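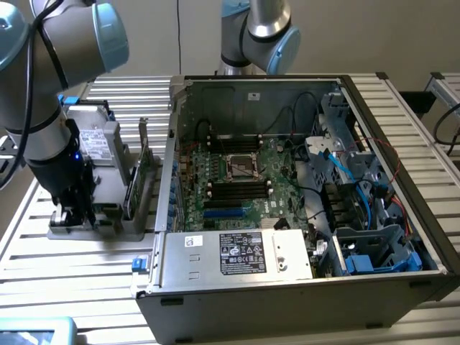

Every Dell tower is the same job twice, according to the woman at the Zesoncombe front desk, once to take it apart and once to find out what you forgot. She was eating toast when she told me, so I didn't argue, but I don't buy it. The second time is always longer.

June 2020. I'm writing this down tonight so that in a month I can't pretend it went better than it did.

The plan, if it deserves the word, is to take the donated towers from Abou Jaoude, strip each one to the board, and build back up from the parts shelf. The sheet they sent along says the machines are "ready to go with minor additions." I have read that sentence four or five times and I still don't know what is minor about a computer with no processor in it. The socket is empty, the frame and lever are sitting there over nothing. That is like selling a house with minor additions such as a roof.

I will say the inside is laid out decently. You take off one side, lay the thing down and you can get at nearly all of it. Blue for the bits you're meant to pull or push, on the whole. Someone at Dell once thought about people with thick fingers. They did not think about them when they got to the memory clips.

The Brino handbook, which I paid real money for, says to allow 10 minutes a machine. I would like to meet whoever timed that. I lost more than that going back and forth about which slot the first stick of memory belongs in.

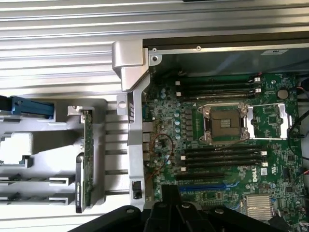
Start with the slot farthest from the processor, a reply on the Gustden board told me, and never mind the book. The next reply down told me the opposite and added that the first one had killed a machine doing it. Both sounded completely sure of themselves. There were some 30 more answers under those and I quit reading at the one about static and wool socks.

So I looked up the manual for the model, which I should have done in February when this whole idea was first floated and I said yes too fast. It has a table. The table makes sense if you read it slowly. I read it slowly.
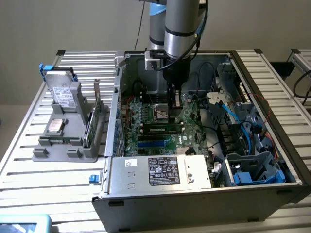
One stick in, the other slots still to fill.

I don't trust a single module as a test of anything. People say you put one in, see if it starts, and then add the rest, and I suppose that narrows things down. It also means opening everything up again later. We'll see.

The cables bother me more. They go up and over and down through the drive cage, and I can't tell which of those bends was on purpose. I left them alone. If Abou Jaoude wants them neat they can come and do it.

Left for tomorrow, before I talk myself out of it:

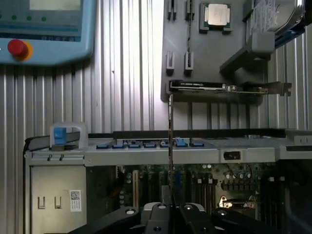
Expansion card. Check which slot the manual wants before touching it. Don't ask the board.

Hard drive. Read the label and write it down this time. The sheet promises 1,000 GB and I'll believe that when I see it.

Processor. Last thing, when I'm awake, no coffee near it.

I'm also going to stop calling it ten minutes a machine when people ask. I'll say an evening. Bed now, my neck hurts.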